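# Varetti printed fingers, after a winter of use

The cell in our back workshop at Diltville sorts small parts into cups. It is one arm, one table and one gripper, and it has been going since January. I look after it. The arm has given us very little bother. The fingers have been another matter, and this is a review of the set we have on it now, the long Varetti ones, in blue.

They come as a pair with a bag of screws, two adaptor plates and a folded sheet of instructions. We paid 192 for the kit, and a spare pair went on the same order. Tukaline make a cheaper set in solid rubber, which we ran before these, and I'll compare the two where it helps.

## What they are

Each finger is a long, tapered piece with a ladder of open pockets running up it and thin ribs between the pockets. The idea is that the finger gives along its length when it closes on something, so you don't need the closing position to be exact. The tips are blunt and squared off. The surface has a speckle to it and no shine.

I was doubtful about the pockets. They looked like places for dust to collect, and they are. A soft brush gets it out. Don't use the air line, as it only drives the dust down to the adaptor plate, where it gets under the screw heads.

## Fitting

The instructions are poor. The drawing shows the adaptor plate upside down, or at least upside down compared with how it goes on our gripper. Imelda Galang, who wired the cell in the first place, spotted it when the screw holes wouldn't line up. Turned over, the plate dropped straight on.

The order that worked for us:

1. Power off at the cabinet, and lock it off. Let the jaws go slack.
2. Take the old fingers off and wipe both mounting faces.
3. Fit the plates with the screws finger tight.
4. Fit one finger, then the other, and bring the jaws together by hand until the tips meet.
5. Nip up the plate screws a little at a time, going from side to side.
6. Power on, open the jaws fully and run the zero routine.

Step 4 is the one the sheet leaves out. If you tighten the first plate before the second finger is on, the tips end up crossed, and you have to slacken everything and start again. I did this twice.

There are 4 screws to a plate and they are short. The thread in the plate is soft, so use a proper hex driver and stop when it stops. I put a spot of the weak thread lock on each. The sheet doesn't mention thread lock, but without it ours had worked loose by the first service.

## Setting up

After the change I had to teach every pick height again. These are a good deal longer than the Tukaline fingers, and the old programme would have put them into the table. Put the new tool length in before you jog the arm anywhere near the work. After that, bring it down slowly over a clear patch of table and stop with a sheet of paper just free under the tips. Save that as the floor and work up from it.

The wrist camera needed its mask redrawn too. With the jaws open, both fingers sit well into the bottom corners of the view, and the old mask was drawn for something shorter. For a while the software was treating a fingertip as a part to be picked up. Redrawing it is simple enough. Do it with the jaws open and again with them closed, and save both.

Flat, thin parts are the hardest job for any finger, and these are no exception. On anything lying flush with the table the tips need to come down nearly to touching, and they flex as they close, so the part can slide forward. Slowing the close to half speed helped a lot. The Tukaline set was better on thin parts and much worse on everything round.

## Looking after them

My routine is short. I brush out the pockets at the end of a shift, wipe the tips with a damp cloth, and every 700 cycles I check the plate screws and look along each rib for white marks, where the plastic has started to tire. Solvent wipes are a bad idea. Milagros Mercado used one on the first pair and the surface went tacky, and it picked up fluff for the rest of its life.

That first pair lasted until a rib cracked near the base. Changing over to the spares took very little time, and the zero came up close enough that I only had to touch up two of the pick heights. I count that in the kit's favour. With the rubber ones, no two were quite the same length.

Varetti will sell you a single finger, but I would change them as a pair. A new one is stiffer than a used one, and the grip pulls to one side.

## Would I buy them again

Yes, for mixed parts. If your work is all thin and flat, look elsewhere; Talavera do a short steel-tipped finger that I've seen on another line and would like to try. I would want Varetti to redraw the instruction sheet and put longer screws in the bag. Four stars from me, and I have another pair on order.

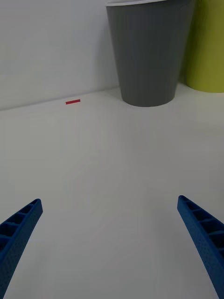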